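The arm at bay three: what changed on the floor and what didn't
Speaker notes – Janka Pešek, Prono
March 15, 2023 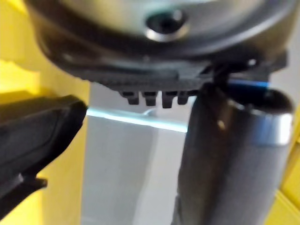 The gripper at work: black finger on the left, grey cylindrical finger on the right, toothed bracket over the gap.

Opening

Say hello, say who I am. Production lead at Prono, packing and assembly side. Not an engineer. I was asked to talk about the people, so most of this is about the people. Dalibor Kadlec is in the second row and can take anything about controllers or wiring at the end.

Leave the slide up while I talk. It comes back later when I get to jams.

Ask for hands: who has an arm running on a line now, who has one ordered, who is still arguing about it. Adjust from there. If it is mostly the third group, spend longer on the part about the first month and skip the shift table.

Where we started

Prono makes small housings and fittings for other firms. Ludent is the customer most people here will know. The work at bay three was picking a part out of a tray, turning it the right way up, putting it in a fixture, pressing, taking it out again. Two people per shift, swapping halfway through. It was the job people asked to be moved off. Sore wrists, sore necks, and it was dull.

We had three reasons on paper for bringing in an arm. Wrist complaints, late orders, and the fact that we could not fill the evening shift. The third one was the real one. Say this plainly, it helps later.

We bought the cell through Šťastný, who did the fitting and the guards and two days of training. The training was fine for what it covered. It covered starting, stopping, clearing a fault and calling Šťastný.

What we told people, and when

We told the bay after the order was signed. That was a mistake and I own part of it. Svetozár Oravec had worked bay three longer than anyone and he heard from a delivery driver. He did not shout. He came to my desk and asked if he should be looking for something else, and I did not have an answer ready because I had not been given one.

What we should have had on one sheet of paper before the order went in:
– who works the bay now and what each of them will do afterwards
– what happens to the evening premium
– who can stop the arm, and whether anyone will be asked to explain a stop
– the name of the person to ask

We wrote that sheet in the end. It took an afternoon. No jobs went from bay three, but for several weeks people did not know that, and I think some of them still hold it against us.

(Pause here. There is usually a question about redundancies. Short answer: none from this. Longer answer: two people left that year for their own reasons and one post was not filled again. Do not dress it up.)

The first month

Slow. Slower than by hand on most days. The arm wanted every tray in exactly the same place and people do not put trays down in exactly the same place. We taped corners on the bench. Then we screwed down stops, and that was better.

Parts came in with a bit of flash on the edge. A person feels that and rubs it off with a thumb without thinking. The arm closed on it and the part sat crooked. So somebody had to check the edges first, and that was a job we had not planned for. It went to Zlata Kovalchuk, who had been one of the loudest against the arm, and she was very good at it. She started keeping a box of bad ones and took it to the moulding shop herself. The flash got better. I had been sending emails about flash for a long time.

Point to make: the checking was always being done. It was in people's hands and it was not on any work sheet. When we took the hands away we had to write it down and give it time in the day.

Jams and looking closely (back to the slide)

Talk through this standing next to the screen.

The view is from down at the gripper. On a normal day no one on the floor sees it from there. You stand behind the guard and you see the top of the arm and its back, and you guess. When we started looking at pictures from low down, the talk at the morning meeting got a lot better. People stopped saying "it's playing up again" and started saying which finger.

Point at the gap between the fingers. Say how close everything sits. The big rounded metal part is right over the top, the bracket is under its rim, and the teeth hang down towards the opening. Anyone who has had to clear a part from a space like that will know why I care about lighting and about where you put your knuckles.

Some of the edges are a bit blurred. If someone asks for a sharper one, I do not have it with me.

Our rule for clearing: stop, lock, then hands. No reaching in on a pause. A pause is not a stop. We had one near miss in March, on a pause, with an experienced person, and nobody was hurt. I will tell it without the name. They had cleared the same jam that way many times and the arm had always stayed where it was. This time another person pressed resume at the panel. The guard switch did what it should and the arm stopped again at once.

After that the lock went on a hook beside the gate. Before, it was in a drawer in the office. If you remember one practical thing from today, go back and look at how far people have to walk for the lock.

What the job is now

One person looks after the cell and one works the bench next to it. They swap every two hours. We tried leaving one person on the cell all shift because it looked easy. It was not easy. Watching a machine that mostly works is tiring in its own way, and people told us their eyes ached and they felt daft for complaining about it. Two hours came from them.

The list for the cell person, as it stands on the wall:
– check trays against the stops
– wipe the fingers at the start and at the swap
– check edges on the first parts from each new box
– write every stop in the book, with the time and one line of words
– ring Dalibor on the third stop for the same thing

The book matters more than the screen. The screen says "grip fault". The book says "grip fault, part was upside down in tray, whole row like it". I would not give up the book. It is a paper book with a pen on a string.

Wrist complaints are down. I am not going to give a figure, the group is too small for it to mean anything. Svetozár's own words were that he can open a jar again.

Noise is worse. I did not expect that. The press was always loud, but there used to be gaps, and now it keeps the same beat all day long. Two people asked for different ear protection and got it.

Talking is down too. Two people at a bench facing each other chat. One at a bench and one at a gate do not, or not as much. We turned the bench so they face each other again. Small thing and it cost nothing.

Pay and grades

Expect this to be the hard bit of the questions.

The cell job is a higher grade than the old bench job. It was not at first. For the first few months we asked people to do more on the same money and called it training. Jarmila Vaněk brought it up at the staff meeting with the work sheet in her hand, read out the old duties, then read out the new ones, and sat down. The grade was changed after that. It should have been changed before.

Everyone on the bay was offered the training. Not everyone wanted it. Those who said no stayed at their old grade and moved to hand packing, and that was their choice, but I do know that a choice between learning the machine and moving bays is not a very free one. Say so.

Money, briefly

I was asked for costs. I can't give the price of the cell. I can say what we forgot. Spare finger pads. Stops for the bench. A second lamp. Time for Zlata. The lamp and the fittings for it came to 1,299 and were argued over for longer than the arm was.

Also, orders do not get neatly spread out because you have an arm. We run batches of up to 100 before a change of part. Short batches still go by hand, and I expect they will for a good while. Curotari asked for very mixed boxes last year and the whole lot was done at the bench by people.

If I were starting again

Tell the bay before the order. Have the sheet ready.

Put one person from the bay in the room when the supplier visits. Svetozár saw in ten seconds that the gate opened the wrong way for someone carrying a tray. We had all looked at that drawing.

Settle the grade before the training starts.

Plan for the slow month and tell the customer. Ludent were fine about it once we told them. They were less fine in the week before we told them.

Don't count the arm as a person on the rota. We did this once, over a holiday, and it left one woman alone on the bay with the press, the cell and the phone. She wrote it in the book. It was a longer line than usual.

Questions

Likely ones: redundancies (above), a second arm (being looked at for bay five, and this time the bay knows), do people give it a name (yes, several, not all of them polite), would you go back (the bay was asked, and most said no, two said they miss the old way).

Anything on guarding or the controller, hand over to Dalibor.

Copies of the one-page sheet and the wall list are on the table by the door. Take them and change them. Please take our name off the top if you do.

Related items
Moving to two-hour swaps: notes from the packing hall
Who holds the lock? Slides and handout
Writing a stop book that people will use
Grading machine work: staff meeting summary, Prono
Lighting for close work at the bench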